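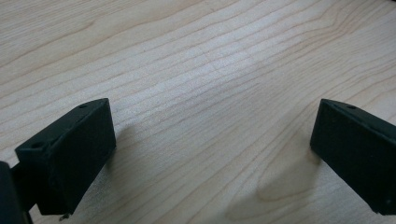
Send it back before the window closes, my sister said, you paid 900 for a pair of salad tongs and a login. She had not even seen it. She had read the Grulness page on her phone in a parking lot and that was enough for her.

I said I didn't pay, Folleck paid. Folleck pays for the kit, I write the review, the kit goes back. 2,000 words by morning.

So keep it and don't send it back, she said. Then hung up, her light had changed or something.

Print this story | E-mail this story

Kitchen table, then. Laptop at one end. The Modise in my right hand, two black fingers out over the wood, nothing between them. Squeeze and they close. Let go and they open. That's the hand half of it. The other half was the arm, still in its carton in the hall with the tape on, because you're supposed to teach first and unpack later. Grulness is firm on this. Show the hand what you want. Show it plenty. Then plug in the arm and the arm does what the hand did.

First task in the booklet, pick up a cup. I picked up a cup. Put it down. Picked it up. The laptop made a soft sound each time, like somebody setting down a pencil.

My notes from that first hour, typed as I went:

Grip good. Rubbery trigger. Wrist gets tired fast.
Software finds the hand right away, no cables fight.
Booklet says "a natural pace." What is a natural pace.
Cup fine. Cup boring. Try spoon.

Spoon was harder. A spoon on a flat table does not want to be picked up by two flat fingers, it slides off and spins and you go after it. I chased it to the edge and it went on the floor. Pencil sound. It had saved that one too.

I went looking for how to delete a bad try. Page 31. You can't delete, you can mark. So I marked it, bad, and went on. By then it was dark out and Tretitz does what Tretitz does in winter, every window on the street blue from somebodys TV.

I should say about the table. It was our mother's. Light wood, big swirls in it at one end, where I sat for homework and then where she sat after the stroke, when she was learning things over again. Cup. Spoon. There was a therapist with a canvas bag, and the bag had pegs in it and a board, and my mother would close her good hand over her bad one and squeeze to make it squeeze. Wrong every way, then less wrong. It went on from March until she quit, and she quit over the spoon. Threw it. I was at the sink, I remember not turning around.

None of that was going in the review.

Around the middle of the evening I had most of the setup section written. Box, booklet, price, what's missing (a charger, unbelievable). I needed the part people skip down to, does it work. So I cut the tape on the carton, clamped the arm to the table, put a dish towel under the clamp so it wouldn't bite the wood. Loaded the cup. Pressed start.

It picked up the cup. Set it down. Nice and dull. I wrote: picks up a cup, sets it down.

Loaded the spoon.

The arm came over the spoon and stopped. Not stuck, there's a light for stuck. It hung there with the fingers open and then came down a little, and up a little, and down. I knew what it was. It was me, I do that. Every try I'd made, I had hovered first, getting my nerve up over a spoon. I played back the tries on the laptop and there it was in the little wavy line, a flat place before each grab. Three seconds, some of them. A natural pace.

Then it went in and got the handle and lifted it clean off the table.

I called my sister back. She said what time is it. I said it hesitates, it learned to hesitate off me, and she said is that good or bad, for the review. I said I don't know, a factory would hate it. She said are you in Mom's chair. I said yes. She was quiet and I could hear her dishwasher going.

You stood like that at the hospital, she said. With the cup with the straw. Every time, you'd hold it there. Mom used to open her mouth and wait for you.

I said I thought she was mad at me.

She was thirsty, my sister said.

Anyway. I had a deadline, she had work. We said goodnight.

I ran the spoon again with the lights low so I could see the screen better. Fourteen good ones, a drop, a good one. At 4 I was still writing. I cut the paragraph on the charger and put it back. I gave the software its own section becuase the marking thing is really a problem: you should be able to throw out your bad tries and you can't, they sit in there with a flag on them, and the manual swears flagged tries aren't used. I believe it mostly. I asked for comment through the support form and got a number and a thank you.

What I filed:

The Modise is a decent teaching hand with a so-so booklet. It copies what you do closely enough that you should watch what you do. Buyers in a hurry should get someone steady to do the demonstrating. Wrist strap recommended. Three stars.

The editor wrote back before eight. Fine, she said, bit short, what happened to the section on real world use, you had one in the outline. I said it didn't pan out.

She said can you keep the unit thru the weekend, the courier's backed up.

I said sure. The arm was still on the table, clamp on the dish towel. I put the kettle on and got down two cups out of habit, and put one back, and loaded the spoon again while the water heated. It came over. It hung there. I had my hand flat on the wood next to it, on the swirly end, and I waited for it to go.

Print this story | E-mail this story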